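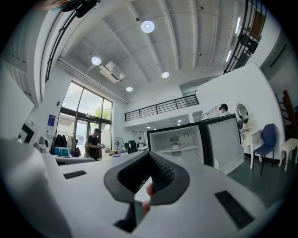
According to Chantal Poirier, a thermometer hung in the air of a small refrigerator measures mostly the last time the door was opened, and anyone who wants a useful number should put the probe in a glass of water and leave it overnight. She has been repeating this for years. The manuals mostly don't.

The compact refrigerator is among the least examined appliances in a workplace. It is bought on price and exterior size, pushed against a wall, filled with lunches and milk, and set to whatever number the dial was on when it came out of the box. The full-size kitchen model has had decades of attention from engineers and regulators. Its small relative has the same job, a worse ratio of surface to volume, and a cheaper control.

The geometry matters first. Heat enters through the walls, the door gasket and the opening itself. Halve every dimension of a box and the volume falls to an eighth while the wall area falls only to a quarter, so each quart of stored food has twice the wall area leaking heat toward it. Thicker insulation would help, but it takes away interior space, and interior space is what goes on the label. Most makers settle for thin walls and a cooling system that runs more often.

Three cooling systems are in common use. Vapor compression is the familiar one: a compressor, a condenser at the back or in the side walls, and an evaporator inside. It is efficient and has capacity in reserve, and it makes noise when it cycles. Absorption units use heat to drive an ammonia and water circuit and have no moving parts. They are close to silent, which explains their place in hotel rooms, but they are slow to recover and want to stand level. Thermoelectric units pass current through a semiconductor module that gets cold on one face and hot on the other. They are light and cheap to build. They are also the least efficient of the three, and their cold is relative: the module can hold the interior only so many degrees below the room, whatever the dial says.

That last point causes most of the trouble. A thermoelectric box that sits at 40°F in a cool office in winter may sit well above that in August, with no fault present and nothing to repair.

For this article I ran a Jirkora compressor model and a Skulline thermoelectric model side by side, each loaded with the same number of filled water bottles. Temperature came from a Trisum logger, which holds 3000 readings before it begins to overwrite. I used 1289 of them. The remainder were taken while the room was being heated or while I was moving the probes, and I discarded them.

The Jirkora cycled as expected. Air temperature near the evaporator swung through 11 degrees Fahrenheit between compressor start and stop, while the probe in water barely moved. A person checking the air at the wrong moment would turn the dial down, come back to a cold reading, and turn it up again. The food would have been fine through all of it.

The Skulline drew a nearly flat line and a nearly constant load. Projected across a year, its consumption came to 584 kilowatt-hours. The projection assumes that the room stays as it was and that the door stays shut, and neither holds in an office.

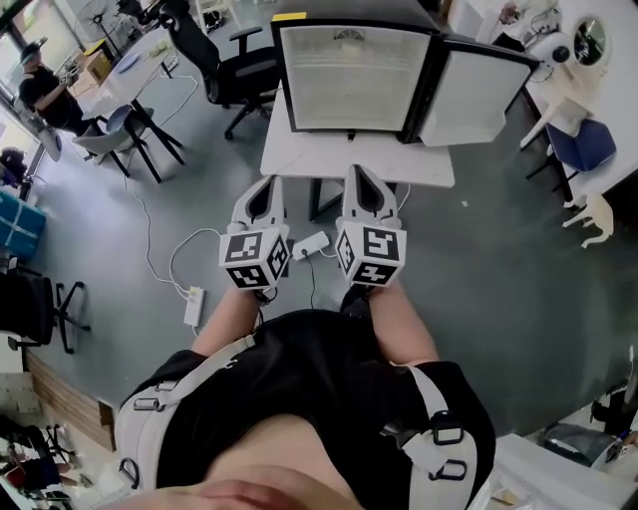 Placement accounts for more than either maker's literature suggests. A condenser built into the side walls needs open air on both sides, and a unit with its coil at the back needs a gap behind it. Few buyers know which they have. A simple check is to run the appliance for an hour and feel the outer panels. The warm ones are the ones to leave uncovered — a stack of printer paper against a side panel is enough to lengthen each cycle. Direct sun on the cabinet is worse, and so is a closed cupboard with no vent, where the heat taken out of the food stays in the cupboard and goes back in through the walls.

Loading is the next item. Cold air in a compact unit without a fan moves by density alone. It falls from the evaporator, spreads along the bottom and returns up the door. Solid shelves interrupt that path, and wire shelves do not. Packing the area just under the evaporator produces frozen lettuce at the top and warm milk at the door, and the usual response, a colder setting, makes the first problem worse before it touches the second. Milk belongs low and toward the back.

Frost is a cost that accumulates. Every opening admits moist air, and the moisture ends up on the coldest surface. A thin layer does little harm. A thick one insulates the evaporator from the air it is meant to cool, and run time climbs. Most compact models with a freezer compartment are manual defrost, a phrase that means unplugging the appliance and waiting. Chipping at the ice with a knife is how evaporators get punctured, and a punctured evaporator is rarely worth repairing at this price.

Gaskets deserve a look twice a year. Close the door on a strip of paper and pull. It should drag evenly at the top, the latch side and the bottom. If it slides out, wash the gasket in warm water before ordering a new one; dried soda is a more frequent cause than worn rubber.

As for the dial, the numbers on it are not degrees and have no agreed meaning between makers. On the Jirkora a higher number was colder. On an older Fu unit, which I measured but left out of the comparison over a cracked liner, the higher number was warmer. The target for the water glass is 37°F, with 40°F as the ceiling. Change the dial by one mark, wait a full day, and read the glass again.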